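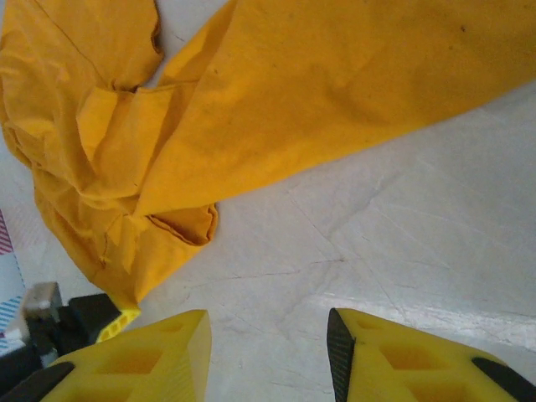
Mustard cloth on the old worktop, jaws open.

Folding tips from the robot bench (for people with two hands)

Regular readers will know that my usual subjects are limescale, drawer liners and what to do with the last inch of candle. But since September I have been spending my mornings helping out on a laundry-folding study at Retamal, and I have come home with so many small things worth passing on that I've decided to give them a page of their own. Put the kettle on, it's a long one.

The study is run by Celeste Durán, and the question behind it is one I'd never thought to ask in all my years of ironing: if you want a robot to fold a crumpled garment, is it better to teach it the fold, or to teach it the bit before the fold? Most of us would say the fold, I think. I certainly did! Celeste's idea was that the fold is the easy part and that all the trouble comes from starting too soon, when you don't properly know which bit of the shirt you've got hold of.

So the arm was taught in two different ways. In the first, which everyone called the straight method, it went for the cloth wherever a good raised fold offered itself and tried to carry on from there. In the second, the edge-first method, it had to find a hem before it was allowed to do anything else, and if it couldn't find one it gave the cloth a small drag across the table and looked again. We ran 453 trials between the two, with the garment dropped in a heap each time from the same height, and I did a good deal of the dropping.

Edge-first won comfortably. It was slower to get going, and on some mornings painfully so, but it ended with a usable fold far more often, and the folds it did make were squarer. Celeste is still writing up the proper tables and I won't spoil them for her. What I can give you is the household version.

Find a hem before you do anything

A hem is thicker than the rest of the cloth, it has a line of stitching you can feel, and it tells you straight away that you've reached an end of something. A fold in the middle of a shirt can look very much like an edge, and the straight method was forever picking one up and lifting the whole garment like a wet tent. I now run a finger along the heap until I feel stitching and start from there. It sounds fussy. With fitted sheets it has changed my life, or at any rate my airing cupboard.

Look for the curl

Cotton hems like to roll outwards a little, and where they roll you get a rounded lip with a dark inside to it. The arm's wrist camera came to rely on that dark patch a great deal. You can do the same by eye: crouch down until you're nearly level with the table and look for the openings. Do remember that a dark opening might be a cuff, or it might be a pocket. Pop two fingers in and see how far they go before you commit yourself.

Drag, don't shake

I am a shaker by nature (my mother could crack a pillowcase like a whip) so this one hurt. A shake gets creases out of small, light things, but a heavy cotton shirt will usually fall back into a fresh muddle and you have lost whatever you'd worked out. Take one edge and draw it slowly towards you with the rest of the cloth staying on the table. The weight of the garment does the opening out for you. Nineteen times out of... well, nearly always, one slow pull shows you another hem. We allowed the arm 3 pulls before the trial was called off, and I'd suggest the same limit at home, after which pick the thing up and start again.

Mind your table

We had a long puzzle in the early weeks over pulls that went askew. The cause was the surface. A scratched, well-used worktop has a bit of bite to it and holds the cloth still while you work one end, and a polished one lets the lot slide along after your hand. The arm did better on the worn top once we'd got used to it. If your kitchen table is very shiny, lay a cotton tablecloth or an old blanket under the folding. If it's rough enough to snag, though, go over it with a damp cloth and check it with the back of your hand first, particularly before anything knitted.

Scratches have a drawback, mind you. On a pale top, fine dark scratches can look remarkably like threads, and so can the marks on the cloth look like holes. We had several false alarms.

Plain colours are harder than stripes

This surprised me. I'd assumed a good plain mustard would be simple to read, but one colour all over gives you nothing to go on except shadow, and a flap lying flat on another flap all but disappears. Stripes show you at a glance where the cloth has turned. If you're teaching a child to fold, start them on something striped and move on to plain things once they've the knack.

Get the light right

Soft light from above is kindest for spotting a crease without being dazzled. Low light from one side exaggerates every wrinkle, so it's lovely for ironing and a nuisance for sorting. Glare is the real enemy. We lost most of one morning to a bright reflection off the table until Celeste hung a piece of greaseproof paper over the lamp shade, well clear of the bulb. (Only do that with a cool LED bulb, please.)

Give your fingers some grip

The arm's fingers have a narrow strip of black ridged padding where they meet the cloth, and the ridges matter far more than how hard it squeezes. When the strip got fluffy it dropped things. My own hands are dry as biscuits in winter and I drop things too, and I've found that a rubber thimble of the sort cashiers use for counting notes, worn on the forefinger, does a lovely job with slippery linings. Wipe it with a barely damp cloth when it picks up lint.

What we haven't sorted out

Buttoned cuffs, for one. Anything with a hood. Socks weren't part of the study, so please stop writing to ask me about socks! I'm back at the bench next month for the towels, where Celeste expects the difference between the two methods to be much smaller, there being a hem on every side whichever way you drop them. I'll report back, along with the results of the vinegar test on the shower head that I promised you all in the summer.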